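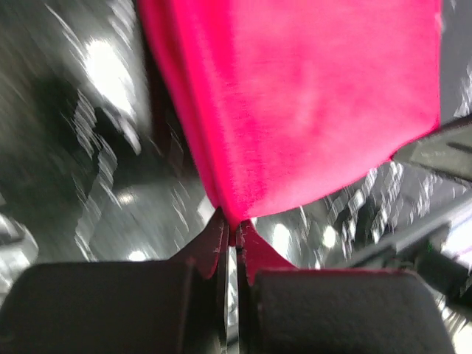 Pink cloths. I am now a person with opinions on pink cloths.

Did the big cleaning cupboard sort-out this morning, started before 7 with one tea and no plan. Everything out on the landing. Old tea towels, half a pillowcase, the vest I'd been using for the bike chain. Kept the soft ones, binned anything that had gone crispy.

The fluffy sort are brilliant on glass and useless on the hob, they just drag the grease about. Also NO fabric softener. I did this for years and wondered why everything smeared. Wash them on their own too, hot pink does travel, ask my good pillowcases. They came out a sort of salmon.

Folding: thirds, then thirds again, stood up on end in the drawer so you can see what you've got. Sushil Tripathi from downstairs reckons folding cloths is madness and just stuffs his in a carrier bag behind the door. His windows are cleaner than mine so I can't really argue.

Fraying edges I used to trim with nail scissors but that makes it worse, more fluff evrywhere. Leave them be. When one gets really ratty it moves down to floors, then bins, then the bike. Then out.

Did the kitchen window after, and the bathroom mirror, and the front of the oven which I'd been avoiding since we moved to Sollisdale. Took 15 minutes, all that dread for 15 minutes. Vinegar and warm water, wrung out hard, then a dry cloth straight behind it.

Still to do: under the sink. Theres a tin of something down there with no label. October job maybe.

Right, got to run, the bus won't wait

1,023 views
15 comments
Share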